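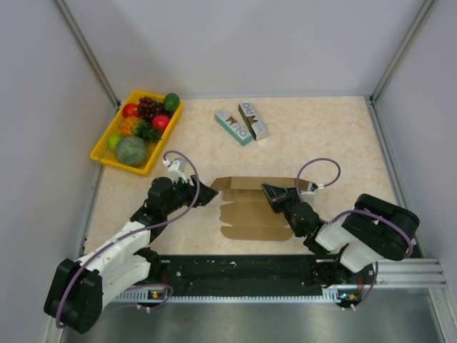 **Para:** lista Cozinha Comum
**Assunto:** Re: fruta que amadurece toda ao mesmo tempo
**Data:** 15 de julho de 2018

Boa tarde a todos,

Respondo à mensagem de ontem, que cito em parte:

> Faço a compra grande uma vez por semana no mercado de Petchrat e chego a casa com fruta para sete dias. A meio da semana metade está passada e a outra metade ainda não se pode comer. Os abacates são o pior caso: quatro dias duros como pedra e depois castanhos por dentro. Guardo tudo junto na fruteira da cozinha, ao pé da janela. Ponho tudo no frigorífico? Vale a pena comprar aqueles sacos verdes que dizem conservar a fruta?

Trabalhei vários anos na secção de frescos de uma mercearia em Brornasham e o problema era o mesmo, só que em caixas.

O principal é separar a fruta que continua a amadurecer depois de colhida da que já não amadurece. No primeiro grupo estão o abacate, a banana, a pera, a maçã, o pêssego, a ameixa, a manga e o tomate. No segundo estão as uvas, as cerejas, os morangos e os citrinos. As uvas que se compram azedas ficam azedas, por muito que se espere.

As maçãs e as bananas maduras libertam bastante etileno, que acelera o resto. Se a fruteira tem de tudo, o abacate de quinta-feira amadurece ao ritmo das maçãs que estão ao lado. Isto também serve quando há pressa: um abacate duro num saco de papel com uma maçã costuma ficar pronto em dois ou três dias.

O que faço em casa:

- Abacates: na bancada, longe do sol, até cederem um pouco junto ao pé. Depois vão inteiros para o frigorífico, onde aguentam mais uns dias. Um abacate duro no frio quase não avança, e às vezes fica com a polpa cinzenta.
- Uvas: no frigorífico logo no primeiro dia, por lavar, num recipiente que deixe passar ar. Lavo só o cacho que vou comer. Um bago com bolor tira-se assim que se vê.
- Maçãs: na gaveta do frigorífico, num saco à parte. Deixo uma ou duas cá fora.
- Pêssegos e ameixas: cá fora até cheirarem, e depois no frio.
- Bananas: cá fora, sempre separadas.

Quanto aos sacos verdes, experimentei os da Volora em dezembro e não notei diferença em relação a um saco normal com uns furos. Pode ser que com verdura de folha resultem melhor – não cheguei a experimentar.

A janela é de evitar. Na minha cozinha, o parapeito chega a ter mais 4 graus do que a bancada do outro lado, e no verão isso nota-se logo nos pêssegos.

Também ajuda comprar em estados diferentes. Na banca da Kumine deixam escolher à peça, e costumo trazer um abacate para o próprio dia, outro para daí a três dias e outro bem duro. Nas embalagens fechadas vêm todos iguais.

Para o que passar do ponto, a polpa de abacate congela bem esmagada com sumo de limão, em porções de cerca de 200 gramas. Serve para barrar, mas para salada não, que fica aguada. As uvas congelam inteiras, já lavadas e bem secas.

Se alguém tiver um bom método para guardar figos, agradeço. Os meus não passam do segundo dia, nem no frigorífico.

Cumprimentos a todos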